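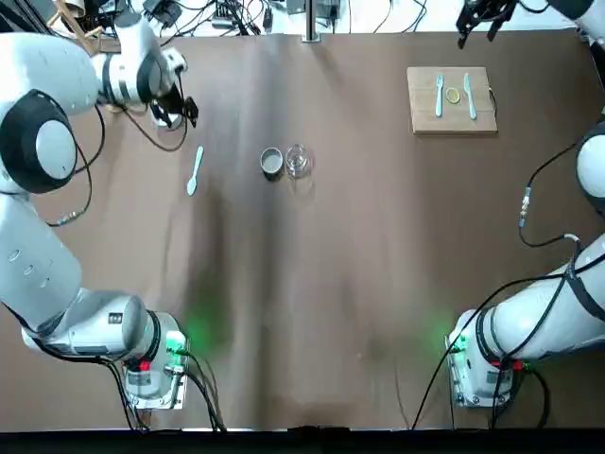 Home News Kitchen Tableware Archive Contact

Lirden test kitchen moves drinkware work to paper-covered tables

TRULTVILLE, June 23, 2024 – The Lirden test kitchen has changed the way it sets up tables for small kitchen items. Cups, glasses and similar pieces are now laid out on brown paper that covers most of the tabletop. The earlier practice was to place them on the bare surface or on cotton cloths. The change applies to all drinkware work in the Trultville building and is described in a short work note issued to staff this month.

The note covers three matters: the paper, the order in which pieces are set out, and the treatment of metal and glass when both are on the same table.

The paper is an uncoated brown sheet sold on the roll under the name Witia. It has a matte face on both sides. Lirden tried a white coated paper first and dropped it after a short trial. Clear glass was hard to see against it under the ceiling lights, and the coating let light pieces slide when the table was bumped. On the brown sheet the rim and base of a clear glass are easier to find by eye, and a metal cup shows up well from any side of the table.

Jelle Verbeke, who wrote the note, said the cloths were the larger problem. "A cloth has a hem and a weave, and it bunches. A small cup with a narrow base will stand on a fold and you don't see that it is leaning. Paper creases too, but the creases are low and you can press them down with your hand."

Creasing is allowed within limits. The note says faint wrinkles may stay and that a sheet doesn't need to be replaced for them. A fold that lifts off the table is to be flattened, or the sheet turned so that the fold lies away from the pieces. A sheet with a tear, or with a wet spot that has gone through, is taken off. Sheets are cut by hand with a straight blade. The front edge is to be cut square, and a strip of the table may show beyond it.

Each roll yields 30 sheets at the length used in Trultville. The supplier, Brouwer, delivers six rolls at a time. Verbeke said a sheet normally stays in place for five working days, with spills the usual cause of an early change. Used sheets that are clean go to the packing bench, where they are torn up and used between plates.

On layout, the note asks for small groups. Pieces go in the far half of the table, with the near half kept clear for handling, notes and whatever is being brought in or taken away. Under the old practice the whole surface was filled, and reaching a piece at the back meant passing a sleeve over everything in front of it.

Metal and glass may stand next to each other under the new note. This was the point that drew the most discussion. The earlier rule kept them on separate tables to prevent chips. Verbeke said the breakage log for the drinkware store did not support the rule.

"The store holds 2446 pieces and we log each one that goes out of use. Glass was getting chipped in the sink and in the rack. We found very little that came from a metal cup standing beside it on a table," Verbeke said. "Keeping them apart meant more walking with glass in your hands, and that has its own risk."

The note does set conditions. A metal cup and a glass may stand side by side if both are upright and both have a flat base. Pieces with handles are turned so that the handle points away from the neighboring piece. Nothing is stacked, and nothing is put inside a glass, with spoons and whisks included in that rule. When a pair is to be moved, the glass goes first and comes back last.

Small metal cups are covered in a separate paragraph. They are light, they tip more easily than a glass of the same height, and a dented rim makes them hard to measure with. Staff are asked to check the base by setting the cup on a flat part of the paper and pressing lightly on opposite sides of the rim. A cup that rocks is moved once to another part of the sheet and tried again. If it rocks there as well, the base is taken to be bent and the cup is set aside.

For glasses the check is made by eye and fingertip. The rim is looked at against the brown paper and then felt on the outside face only. Glasses with a chip of any size go out of use. Scratches on the body are noted and the glass is kept, unless the work calls for reading a fill level through it.

Readers who want to try the same method at home will need very little. Plain brown wrapping paper is close enough to the roll stock, provided it has no wax or gloss on it. It should be cut slightly larger than the work area and left flat for a few hours under a tray or a heavy board – paper straight off a tight roll will lift at the ends. Tape is not used in Trultville. It pulls fibers off the sheet and leaves glue on the table, and a sheet that is taped down can't be turned when one area becomes worn.

Paper isn't suitable for hot work. The note excludes pans, kettles and anything straight from the oven or the dishwasher. A warm glass set down on paper leaves a damp ring, and the sheet stays weak at that spot after it dries. Items are to be at room temperature and wiped before they go on the table.

Cost was given only in general terms. Verbeke said the paper costs more per month than washing the cloths did, and that the difference is small next to the time saved in laying out and clearing. No figures were released.

Lirden will look at the note again in September. Two points are open. One is the sheet length, which some staff find too short for the larger tables. The other is whether cutlery should move to the same setup or stay on trays. Trays keep forks and knives in order and are easy to carry, but they hide the smaller pieces under the larger ones. A trial with cutlery on paper has been scheduled for the smaller room.

Copies of the work note can be requested from the Trultville office. It is two pages long and includes a cutting diagram for the roll.

Related items
Rack spacing for thin-walled glasses
How to check a measuring cup for dents
Brouwer changes roll widths for kitchen paper
Cotton or linen: cloths for drying glass
Drinkware store in Trultville gets new shelf labels

Contact the news desk | Copyright Lirden, Trultville | Back to top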